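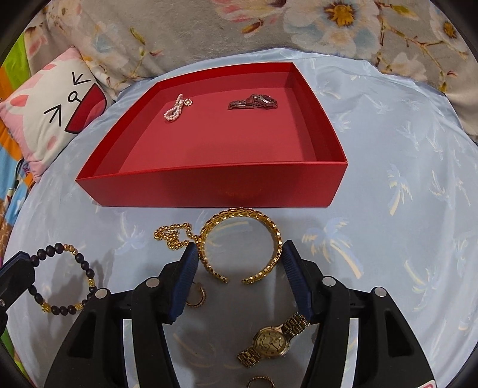
Bracelet and wristwatch in an open red box.

Londer Home Contents Records: README

Maintainer: Darcy Tipoki
Version: 1.2
Format: CSV (UTF-8), one row per item

Summary

Londer is a table of small valuables as their owners listed them for home contents cover. It holds 368 rows from 40 households in Isville. Each row gives the owner's wording for an item, the value they put on it, and a later value set by a single valuer working from the item itself. The set was built to study the gap between the two values and the way people name things they own.

Contents

items.csv: main table, 15 columns
households.csv: one row per household, with size band and tenure
codes.csv: lookup for item type, metal and condition
changes.txt: version history

Main columns

item_id: integer, unique across the table.
house_id: joins to households.csv.
owner_text: free text, copied as written. Spelling is left alone, including "jewelery", "braclet" and "9 carrot".
type_code: ring, watch, chain, bracelet, earrings, brooch, coin, other.
metal_code: assigned by the valuer. "U" means not tested.
owner_value: whole pounds. Blank where the owner declined to guess.
valuer_value: whole pounds, second-hand replacement basis.
source_code: B bought, G gift, I inherited, N not known.
year_got: four digits, or blank. Decades written as "1970s" were moved to year_note.
receipt: Y or N. A bank statement counts as N.

The remaining columns hold notes and flags and are set out in codes.csv.

How the records were made

Owners filled in a paper form at home with no help and no price guide. The valuer saw the items afterwards and did not see the owner's figure until the second value had been written down. Forms were typed up twice by different people and the two copies compared. Where they differed, the paper form was checked.

Pairs (earrings, cufflinks) are one row. A broken pair with one half missing is also one row, with pair_flag set to H. Sets bought together but listed apart by the owner stay apart. 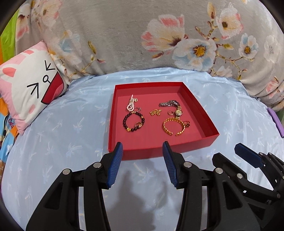
Assorted jewellery in a shallow red tray.

Known problems

Item type "other" is too broad. It takes in keyrings, loose charms, tie pins and a christening spoon. Splitting it is planned.

Inherited items have the most blanks in year_got. Some owners gave the year the item was made and some the year it came to them, and the form did not say which was wanted. Treat the column as unreliable where source_code is I.

In version 1.0 the valuer's figures for 20 rows were shifted down by one line. This was put right in 1.1. Any results from 1.0 should be run again.

Owners who had made a claim before tended to list more items. The households table has a prior_claim column for this, but the set is too small to adjust for it with much confidence.

Not suitable for

Setting premiums, pricing single items, or comparing areas. All households are in one town, and values were not updated after collection.

Privacy

Names, addresses, engravings and serial numbers were removed. Engraved items carry engraved_flag = Y with no text. Street was dropped in favour of a size band for the household.

Loading

Read owner_text as a string. Several entries begin with a zero or an equals sign and spreadsheets will change them on opening.

Related

Villalobos Pawn Ledger Transcripts
Prikley Auction Lot Wordings
Londer form, blank copy for printing

Comments (3)

marl_t: Is condition the valuer's grade or the owner's?

Darcy Tipoki: Valuer's. The owner's remarks on condition are in owner_text if they made any.

hedgerow9: Row order changed between 1.1 and 1.2, so join on item_id and not on line number.

This site uses cookies to remember your settings. Accept | Manage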